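The club met in the back room at Rowlands, and by January there were six weeks left before the meet at Disberg. The task sheet said the arm had to help strip an old desktop computer down to its frame. One student could work beside it. The limit was 25 minutes.

She had drawn the short straw in November, so she was the student. The others sat at the laptop and called out numbers.

"Joint four is at 49," one of them said.

"It needs to be lower."

"It's lower now."

She kept one hand on the tower, a small dark object in the other, and waited. She had learned to stay still until the arm had settled. It took longer than she liked. 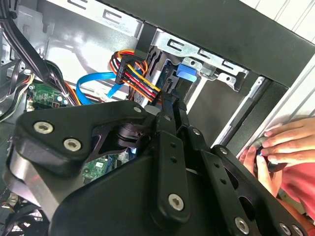
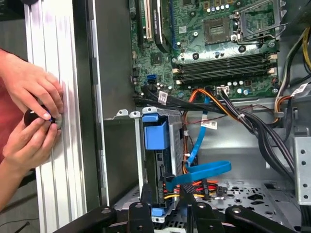

Author: Grunitz

The first run that afternoon went to 17 minutes before someone called a stop. They wrote it down and started over. On the second run the arm went for the wrong cable, and she said so, and the boy at the laptop said he could see that.

"Do you want to trade?" he asked.

"No."

Her mother texted from the parking lot. She let it sit. They had named the program Trurudex, after a character in a game none of them played anymore, and it was on version 194. She thought the last good one had been a lot earlier, but she had no way to prove it.

"Again?" said the boy.

She moved her chair closer to the table and told him to go ahead.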